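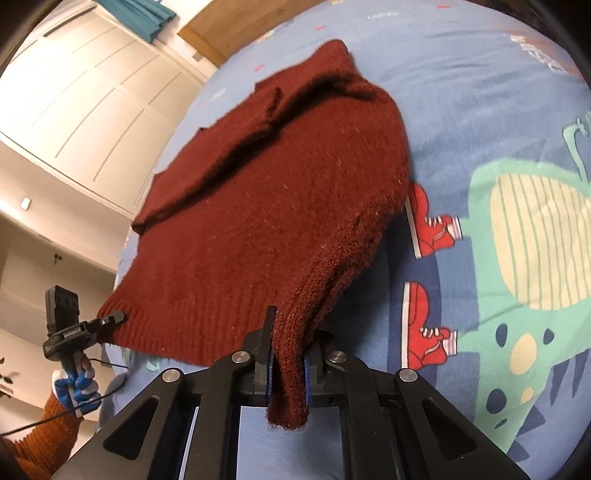 Folding thick sweaters so they don't eat the whole drawer

Forum: Laundry & Closets
Started by maroonmitten, 26/04/2021

maroonmitten
OK so it's put-away season at my house and I'm losing the battle again. I have a dresser with shallow drawers (a Cordier, bought used, I love it, but the drawers were clearly made for handkerchiefs) and my knits take up every bit of it. T-shirts I can fold fine. It's anything with a ribbed hem and chunky cuffs that turns into a lump. The sleeves go in first, then the body folds over them, and by the time I'm done I've got a brick with a hump in the middle!

I do it all on the bed, by the way, no table big enough. How do you all do yours? Sleeves straight across? Down the back? Do you roll?

drawerdweller
Down the back, always. Lay it face down, fold one side in toward the middle, then bring the sleeve down so it runs parallel to the side. Same on the other side. Then hem up to the shoulders in thirds. The trick is the cuffs shouldn't land on top of each other. If they do, there's your hump.

pinecone_attic
I roll everything. Been rolling since college. Fits more, and I can see every color when I open the drawer.

drawerdweller
Rolling stretches the hem on heavy knits. I had one that came out of storage in October with a waistband like a lampshade.

pinecone_attic
Then you rolled it too tight lol. Mine are fine. I start from the neck and finish at the hem so the ribbing is on the outside and doesn't get squashed.

maroonmitten
Huh, I've only ever rolled from the hem up. Will try from the neck.

Bed question though, does anybody else have trouble with the bedspread? Mine slides around, and every time I pull a sleeve straight the whole sweater comes with it and I get a big diagonal crease through the chest.

socks_n_sons
Yes!! Put a bath towel down first. Knit grabs onto terry and stays put. Also don't pull from the cuff, that's how you end up with those long floppy wrists. Slide your hand under the sleeve up by the elbow and lift the whole thing over.

gran_of_six_cats
Going to disagree a little. I pull from the cuff and always have, you just have to be gentle and keep your other hand flat on the hem so the body doesn't travel. A towel leaves lint all over dark wool. Ask me how I know. I spent a whole evening with a Zendar lint roller on one navy cardigan.

socks_n_sons
Fair, I mostly wear oatmeal and gray so I'd never see it. A cotton sheet then?

gran_of_six_cats
A sheet is good. Old pillowcase if it's a kid's size.

lintfighter
While we're on lint, please go over them BEFORE you fold. Any fuzz you fold in gets pressed in there all summer. I do the front, flip it, do the back, then check the cuffs because that's where it collects. I use the Lestex shaver for pills and a damp hand for the loose stuff.

drawerdweller
Careful with shavers near ribbing. I put a hole in a cuff that way and it ran.

lintfighter
Yeah, I skip the ribs. Should have said.

maroonmitten
OK update! Tried both on the same sweater. Flat fold with the sleeves down the back, then the neck-first roll. The flat fold stacks 2 deep in my drawer and closes. The roll fit too, but it came undone every time I reached for the one beside it, and I was putting it back together each morning. So flat fold for the chunky ones and maybe rolling for the thin ones.

pinecone_attic
I'll take half a win.

closetcase_88
Coming in to say none of mine live in a drawer at all. I got a pack of 12 Corneseck zip bags and they're under the bed. Flat fold, two to a bag, done until fall. The zippers are cheap but they've held.

gran_of_six_cats
Do the bags breathe? I won't put wool in plastic.

closetcase_88
Fabric top, plastic window. Mine are mostly acrylic anyway, so I never worried. If it was 100 percent wool I'd probably go with cotton bags.

maroonmitten
Mine's a mix of both, ugh. Going to sort them into piles tonight and see how many are really wool. Does anyone put cedar in with theirs, or does the smell stay in the knit?

gran_of_six_cats
Cedar yes, but in the corner of the drawer, not touching. It airs out in a day if you hang the sweater over a chair.

drawerdweller
Over a chair, yes. Please not on a hanger.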